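Kodero guides: Clearing and sorting a mixed workbench

A bench used for several kinds of job collects things from all of them. Hand tools end up beside clothing, small trays sit half in use, and leads are left wherever they were last unplugged. The method set out on this page deals with one work surface at a time and takes 20 minutes for a bench of ordinary size. It assumes a solid wood top, a rail at the back and at least one basket that hooks on to it.

What you need

A divided basket for leads and power strips
A plain basket or box for textiles
A compartment tray for small parts
A soft brush and a dustpan
A plastic scraper
A dry cotton cloth

Step 1. Take off the textiles first

Socks, gloves and cloths pick up grit from the surface and drag it about when they are moved. Lift them before any brushing is done. Pick each piece up straight, without sliding it, and shake it over the dustpan. Patterned knits need a closer look than plain ones, as small debris is hard to see against diamonds or stripes. 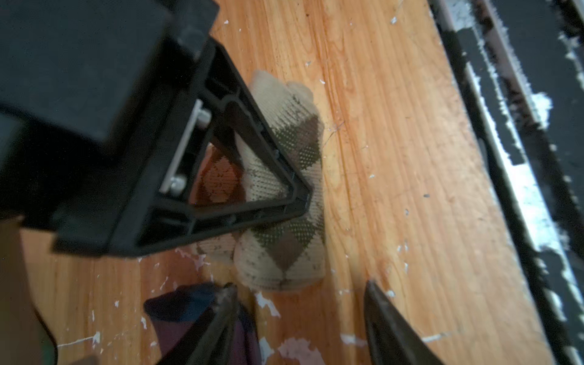 Argyle sock with specks of lint on the knit; the wood around it carries white paint flecks.

Run a hand over both faces of the fabric. Flakes that have worked into the stitches come out more easily if the knit is stretched gently between finger and thumb. Any piece with dried paint on it should be set aside from the rest and treated before washing.

Step 2. Deal with the leads

Coil each lead in loops the length of a hand and fasten it with a reusable tie. Stand the coil on edge in the divided basket. A power strip goes in upright beside its own lead, with the sockets facing outwards so that they can be checked for dust. Unplug the strip at the wall before handling it. The Flemetti divided basket, which we use on most benches in Jirnesthorpe, is 425 mm long and takes two strips and several leads without sagging. 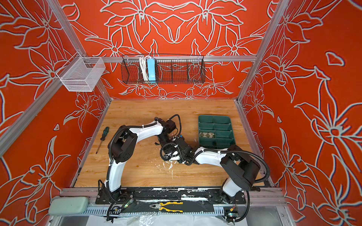

Keep the weight towards the ends of the basket where the hooks are. If the middle drops, move the heaviest coil outwards and check that both hooks are fully seated on the rail. A second basket can be left empty for items that have no fixed place yet, provided it is cleared at the end of each session.

Step 3. Sort the tools and small parts

Put the compartment tray at the back of the bench, clear of the area where the work is done. Lay the tools out flat, all pointing the same way, so that sizes can be compared. Hex keys are the item most often mixed up. Check each one against a known screw if the marking has worn away, and put keys of the same system in the same compartment. Screwdrivers that are too long for the tray are laid to one side of it with the handle towards the user.

Wipe handles and shafts with the dry cloth. Do not oil them at this stage, as oil transfers to the wood and to anything made of fabric that is put down later.

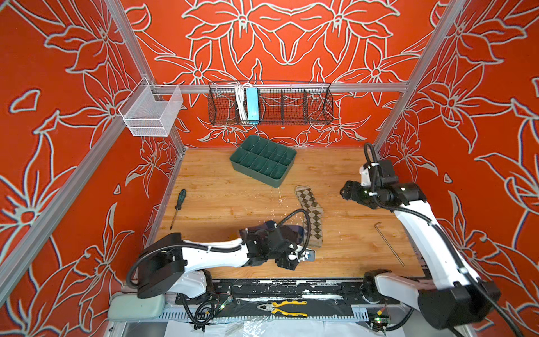 Step 4. Clean the surface

Brush along the grain, from the back edge to the front, and collect the debris in the dustpan. Paint flecks that stay put are lifted with the plastic scraper held nearly flat. A metal blade will leave scratches. Marks that do not lift can be rubbed lightly with 120 grit paper on a block, again along the grain, and the dust brushed off. Allow a freshly oiled top 18 hours before anything is returned to it.

Step 5. Pair and store the textiles

Sort socks by pattern and then by cuff. Lay each one flat, smooth out any fold, and place its partner on top with the cuffs level. Roll from the toe. Do not turn one cuff over the pair, as this stretches the ribbing. Single socks go in the plain basket and are checked again in July, when we do the yearly clear-out. After that they become polishing cloths.
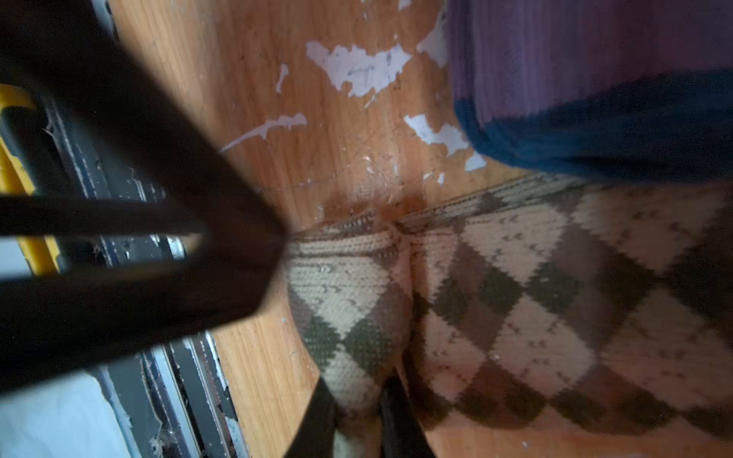

How should a sock with paint on it be cleaned?

Let the paint dry fully, crumble off what will come away by hand, then soak the sock in cool water with a little washing-up liquid. Work on the back of the stain first. Old gloss paint seldom comes out of a knit completely, and a sock in that state is best kept for rough work.

Page maintained by Albane Perrin. See also the Mabula sheet on fitting back rails.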